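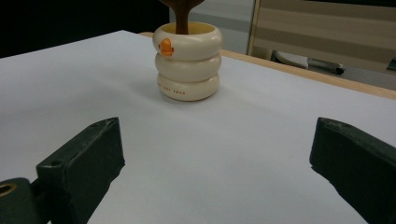
Selon Mihret Tsegaye, un cardigan se juge d'abord aux poignets. Elle les retourne, elle tire un peu sur les côtes, elle regarde si elles reviennent. Si elles ne reviennent pas, elle repose le vêtement, même quand la couleur lui plaît beaucoup.

J'ai suivi ce conseil pendant tout le mois d'octobre et j'ai laissé beaucoup de cardigans sur leur cintre. J'en ai gardé un seul, un modèle Stultholm en laine bouillie, couleur crème, avec 3 boutons très gros que je trouvais d'abord ridicules. Maintenant je les aime. On les ferme avec des gants, dans la rue, sans regarder.

Dans mon pays d'origine, le cardigan est le vêtement de la grand-mère. On le met à la maison, par-dessus la robe de chambre, et on l'enlève quand quelqu'un sonne. Il m'a fallu plusieurs hivers en France pour comprendre qu'on pouvait sortir avec, et même dîner avec. La première fois, au restaurant, j'ai gardé mon manteau jusqu'au dessert par timidité.

La question de la longueur revient souvent dans les lettres que nous recevons. Un cardigan court, qui s'arrête à la taille, demande un pantalon haut ou une jupe droite. Un cardigan long supporte presque tout – sauf, à mon avis, la jupe de la même longueur, qui fait une ligne étrange au niveau du genou. Entre les deux il existe une longueur moyenne, celle des hanches, que les boutiques vendent le plus et que je porte le moins.

Baoshan Du tient une petite boutique de retouches et il voit passer ces vêtements toute l'année. « Les gens m'apportent le coude troué quand il est trop tard, me dit-il. Il faut venir quand la laine devient mince, quand on voit la lumière à travers. » Pour une paire de coudières posées à la main, il demande 14 euros. Il préfère le daim au cuir lisse, et une couleur un peu plus foncée que la maille.

Chez Atdale, on trouve cette saison un cardigan à col châle qui coûte 50 euros, moitié laine, moitié coton. Il est honnête pour ce prix, mais les poches sont cousues trop bas et les mains tombent à côté. Humphreys propose une version en mérinos, plus fine, qu'on peut glisser sous une veste. Je l'ai portée boutonnée jusqu'en haut, sans rien dessous, comme un pull, et c'est de cette façon que je la conseille.

Pour laver, je reste très prudente : eau froide, peu de savon, et le séchage à plat sur une serviette. Je ne suspends jamais une maille mouillée. J'ai perdu de cette manière un beau cardigan bleu marine, dont les manches sont arrivées jusqu'au bout de mes doigts. Je le mets encore le matin, pour le café, avec les manches roulées deux fois.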